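Round cushion covers: seam allowance, zipper placement and the check problem

A square cover forgives almost everything. A round one doesn't, and a round one in a checked fabric records each mistake against a grid. I have now made enough of them to write down the numbers I use, mainly so I can stop searching old notebooks for them.

Measure the insert first, not the old cover. Old covers stretch along the bias, and a circle has bias at four places on its edge. I lay the insert flat, set a straight board against each side and measure between the boards. Mine came out at 60 cm. The cover is cut to the same finished diameter as the insert, with seam allowance added outside that. Some people cut smaller for a firmer cushion. With a woven check I would not, as the tension pulls the lines into curves near the seam.

Template: half circle, stiff paper, folded edge marked with the grain direction. I used to cut a full circle and found that it drifted while I was tracing it. A half circle traced, flipped on the center line and traced again is more accurate, provided the center line sits exactly on one line of the check. Pick a line, pin along it, and don't trust the selvage. On the last length I bought, the check ran off the selvage by about 2 cm over the width. I bought it from the remnant table at Stumwood, so no complaint.

Zipper: 30 cm is enough for an insert that folds. It goes across the back panel, off center, 20 cm from the edge. I have tried putting it in the outer seam. It can be done, but the tape resists the curve and the cushion gets a flat side which no amount of steaming removes. Across the back, the two pieces have to be cut with extra for the zipper seam, and the check will be interrupted there. I match the lines running across the zipper and let the lines parallel to it fall where they fall.

Sewing order:
Zipper into the back panel, zipper left half open.
Back panel pressed, then trimmed to the template again. It is never still round at this stage.
Front and back pinned at the four grain points, then between them.
Stitch on the bias sections with a slightly shorter stitch.
Notch the allowance, turn, press from the front.

On pinning, Yasmine Shehata wrote to me after the previous post and suggested hand basting the whole circumference. I tested it. The result is better, and it takes longer than the machine sewing. I do it for checks and skip it for plain cloth.

Washing is still an open item. Mahmoud Benkirane prewashes everything twice. I prewash once, warm, and dry flat. I don't have enough covers with enough washes behind them to say who is right - I'll look at it again in May.

Next is a boxed version with a side band, where the check has to be matched at one seam only and can be left alone everywhere else.
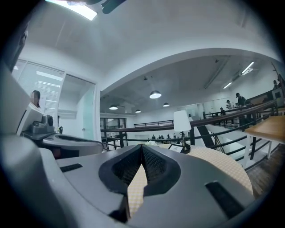 Okport, Feb 14, 2024

Beige and orange check on the round one. The strong color makes the direction of the lines easy to follow while pinning, and equally easy to judge afterward. I check for drift by daylight with the blinds open, then again under the ceiling light with them closed. Pattern pieces are stored flat, half circle included. Rolled paper keeps a curl and the edge lifts under the pencil.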